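**Worm farm in a shed over winter — cardboard, foam or plastic tub?**

**wetboots_17**
18 June 2025

We moved to Windstead in May and the worms came with us. At the old place they lived under the house and I never gave them a thought. The new shed is tin with a concrete slab and gets down to two degrees overnight. I have a foam broccoli box from the greengrocer, a bath somebody left behind the chook run, and room on the shelf for one decent-sized tub. Which would you use? It's for two adults' worth of kitchen scraps plus the coffee grounds from work.

**marl**
Foam box. It's free and it insulates. Poke holes in the bottom, sit it in a tray, done. Mine has been going three winters.

**ironbark_lane**
Foam is fine until a rat finds it. Mine went through the corner in one night and I was picking little white beads out of the garden bed for a year. I wouldn't have it near soil again.

The bath is the best of your options if you can get it level. Plug out, shadecloth over the hole, old doona on top.

**marl**
Rats are a feed problem. If you bury the scraps they don't come.

**ironbark_lane**
They came for the warmth. There was nothing in that corner but bedding.

**Orix**
How heavy is the bath? If it's cast iron you won't be moving it once it's full. I paid $215 for one of the stacked tray kits and regret it. The trays dry out at the edges and the tap blocks. The worms are all in the bottom one anyway.

**wetboots_17**
Steel I think, but it took both of us to tip the rainwater out. I'd prefer something I can lift down and take outside when it needs emptying.

**tsikata_grower**
Then get a solid plastic crate. The farm supplies place has them, and so does Grumby if you don't mind second-hand. Look for:

- solid sides, no vents, or you'll be lining it
- a thick rim so you can get your fingers under it
- a base that isn't already cracked at the corners

Drill the drainage holes yourself, 6 mm, and put a bit of flyscreen over them. Mine weighed up to 17 kilos when I last emptied it, so keep it on a low shelf.

**marl**
No insulation in plastic though. At two degrees they'll slow right down and the scraps will sit there and stink.

**tsikata_grower**
They slow down in everything. Feed them half as much. I wrap mine in hessian and put 50 mm of polystyrene sheet under it, as the slab is what takes the heat out. I do think a dark colour helps if there's a window.

**ironbark_lane**
A window will cook them in January. Keep it out of the sun and any colour will do.

**Orix**
Agree with ironbark on the sun. Lost a whole lot that way.

**wetboots_17**
Going with a crate, thanks all. Bedding will be torn cardboard and some of the old castings. I'll leave the bath for potatoes. 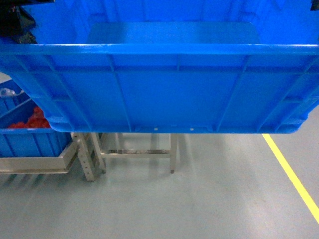
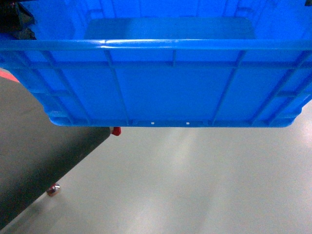
*Blue plastic, thick rim, ribs on the outside wall in the first one.*

**tsikata_grower**
That style will do. Drill from the inside so the burrs end up underneath.

**marl**
Still say foam. Let us know how they look in spring.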